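The great mug cull (and the little one with the yellow handle)

May 5, 2021

I've been threatening to sort out the cup cupboard since before Christmas, and this week it finally happened.

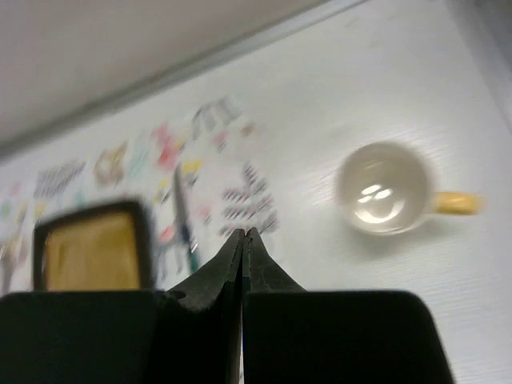 One cup for each person in the house and one spare for a visitor, wrote a reader under my last post, and the rest can go to the op shop before you get sentimental about them. I read that with my toast and thought, right, fair enough, that'll take me half an hour. Reader, it took two days and I got sentimental about nearly all of them.

The little white cup with the yellow handle was the first one I put in the keep pile, so at least I started decisively! It's a small thing, too small for a proper morning tea and much too small for soup, but I love it. White cup, round rim, and then that cheerful yellow handle sticking out the side like it belongs to a different set altogether. I use it for the short strong coffee I have after lunch when I'm pretending I'm somewhere warmer. The beans are Rivadeneira at the moment, the dark ones, which a friend put me on to and which have ruined me for the supermarket stuff.

Now, the cupboard. When we moved to Bevden we had a perfectly sensible number of mugs. I know we did, I wrapped them all in tea towels and they fitted in a single box. Then there were the ones that came with Easter eggs in them, the ones from school fetes, the work ones (four different jobs' worth, and one of those businesses doesn't even exist any more), the set my aunt was getting rid of, and a big run of speckled ones from when I got a bit carried away at the Devside markets and decided I was a speckled pottery person. I am not a speckled pottery person. They're gorgeous but they weigh a tonne and they get blisteringly hot in the microwave.

So on the first morning I pulled the lot out. I did the top shelf first, standing on the step stool with the radio going, and handed them down to myself, if that makes sense: one mug, down a step, onto the bench, back up again. By the time I reached the bottom shelf I had tea stains on my sleeves and a very dusty gravy boat I'd been accusing my mother of borrowing. (Sorry, Mum. I rang her. She was gracious about it, and then she asked if she could borrow it.)

I wiped the shelves out with warm water and a bit of vinegar, and then I had to scrape up the old shelf liner, which had gone sticky at the front edge and was holding on to every crumb it had ever met. I'd bought a roll of the Gimus liner, the grippy sort you cut with kitchen scissors, and it went down beautifully on the two lower shelves. On the top one I cut it short by a finger's width and just pushed the gap to the back. You'd never know, except I do, and now so do you.

Then the sorting. I tried doing it by who uses what, but everybody in this house uses whatever's clean. I tried doing it by size and ended up with a lot of medium. What worked in the end was picking each one up by the handle and asking myself when I'd last chosen it. Chosen it, mind you, as opposed to grabbed it when everything else was in the dishwasher. That got rid of a surprising number in a hurry. The novelty golf one went. The tall skinny ones that you can't get a sponge into went, and good riddance, I've been cleaning those with a fork and a scrunched up cloth for years.

Handles turned out to be a big part of it for me, which I hadn't thought about before. I like to get at least two fingers through, and I like it to feel rounded, with no sharp seam down the inside. Some of the prettiest cups I own have terrible handles. There's one with a dainty loop that only works if you hold it like a duchess, and I'm more of a fist-around-it person first thing in the morning. It's gone to my niece, who has lovely slim hands and drinks things slowly.

The speckled ones I dithered over. I paid real money for them! I kept 4 in the end and lined them up at the back for when we have people around, and the others went into the box. I felt a pang and then I lifted the box and the pang went away, replaced by a different pang in my lower back.

Final tally in the box for the op shop: 11 mugs, a teapot with no lid, and a lid with no teapot (they don't match, I tried). I dropped it all off on the way to the hardware store and came straight home without going inside to browse, and I'd like that noted.

I also went looking online for one of those racks that sits inside the cupboard and gives you a second level, and fell down a hole of kitchen storage for most of an evening. There must be 2,000 different racks in the world and every one of them is a centimetre too wide for my cupboard. If you've found a narrow one that doesn't wobble, please let me know in the comments. I'm after something that'll take the small cups on top, so I'm not stacking them inside each other. I've never liked doing that, they get wedged and then you're there jiggling and swearing.

For now the small ones live at the front on the left, with the yellow handle turned outwards so I can hook it on my way past to the kettle. The everyday mugs are in the middle where the kids can reach. The glass ones are over on the right, and I've moved the egg cups in with the baking things, where I'll certainly never find them.

A couple of you asked about tea stains after I grumbled about them last July. I'm still doing bicarb and a damp cloth, just a paste rubbed around the inside and left for a few minutes while I do something else. It's good on white cups especially, they show everything. Give it a proper rinse after or your next coffee tastes like a science lesson. For the stubborn ring at the bottom I put a denture tablet in with hot water and leave it overnight, which was my nan's method, and she had the whitest cups in the street.

Next on the list is the plastic container drawer, and I'm not looking forward to it one bit. I had a quick look in there yesterday and shut it again. I might do the linen press first.

Anyway, the kettle's on and I've got a new bag of beans to open. If you're in Bevden and you spot a very heavy speckled mug at the op shop, it's a beauty, just don't put it in the microwave.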